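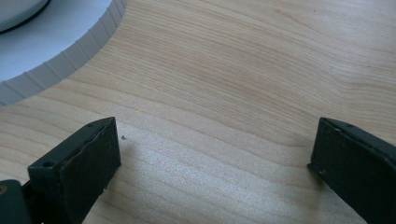 Skambridge Tables is a list of 142 second-hand desks and tables sold through the Pruvost and Garkow salerooms, one row per lot. Each row gives the lot number, hammer price, width, depth, height and a surface note. The note is free text and covers tone and grain only. For a top like the one shown, it would read "pale blond, fine wavy grain, bands closer together across the middle". We don't name the timber unless the saleroom did – guesses from photographs caused too many arguments.

Files

tables.csv holds the lots. salerooms.csv holds addresses and opening hours. Both are UTF-8 with a header row.

Known problems

Prices exclude the buyer's premium. Heights are missing for 7 lots, all from Garkow. Two Pruvost lots were withdrawn and relisted in March, so they appear twice with different lot numbers. Widths over 400 cm are typing errors and have been left blank.

Contact

Selina Lüthi keeps the lots file. Send corrections to saleroom details to Bukola Akinola.

Last updated June 10, 2023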